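Gripper tests at Wandinitz lab: Poron fingers vs. Lepik fingers, first results

Posted Thursday, March 28, 2019

Short update, more to come when the logs are cleaned up.

The two-arm bench at the Wandinitz lab has finished its first comparison of gripper fingers for cloth work. Two sets went up against each other. The Poron set, stiff, narrow tip. And the Lepik set, softer and a bit wider, slower to close. Same arms, same controller, same towels for both. The task: grab the two top corners of a towel, lift, fold toward the far hem, let go. Sounds easy. Is not.

Total of 3000 runs logged, but not all of them count. A controller update in the middle of the second week changed the closing speed and nobody on the bench caught it until the next morning, so those runs are out. What's left is 2682 usable attempts. Of those, 1352 were on the Poron fingers and the rest on the Lepik.

The quick version: Lepik fingers did better on thin towels, Poron did better on thick ones. Gap is bigger on the thin stuff. The stiff tips tend to push a thin edge along the table before they close on it, and then one corner comes up and the other stays down. Softer tips bend a little and get under. On thick terry the soft ones slip during the lift, mostly at the second corner.

Camera matters more than expected. Two were tried, one overhead and one lower down at the head of the bench. Overhead gives a cleaner corner position but loses it when both grippers close in. The lower one keeps the corner a bit longer but has trouble with striped towels, where the software took a stripe for the edge of the fabric more than once. Plan for now is to run both and let the controller pick. Not tested yet.

Also changed: the table cover. The first one was light gray and the pale towels nearly vanished on it. Blue went on for the second week and corner finding got better right away, for both sets of fingers. Creases in the cover still throw it off sometimes. Ironing helps, for a day or so.

Wear was the other question. The Lepik tips needed swapping after over 200 closes on thick terry, which is a lot of swapping. Poron tips looked fine at the end of the test. Price was not part of this round - the bench only had what was in the drawer.

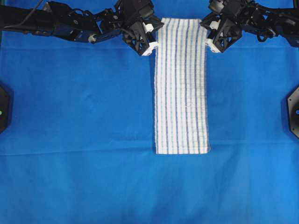 Grippers on both sides of a striped towel, at the top corners.

Controller side: the Nenley board stays. It was compared with the older one for two days and the older one lagged on the left arm, enough that the corners did not come up togther. With Nenley both arms start close enough that you can't tell by eye. Setup is still a pain, though, and the manual skips the part on homing the wrists. Notes on that are going up on the bench page this week.

Next up is a mixed setup, Poron on one arm and Lepik on the other, thin and thick towels both. After that pillowcases, and maybe a t-shirt if the wrist range allows it. Full tables with the per-towel numbers are planned for August. The raw logs can be had sooner by writing to the lab, but be warned the collumn names changed halfway through and there is no key for the old ones yet.

Bench visits are off until the second camera mount is fixed.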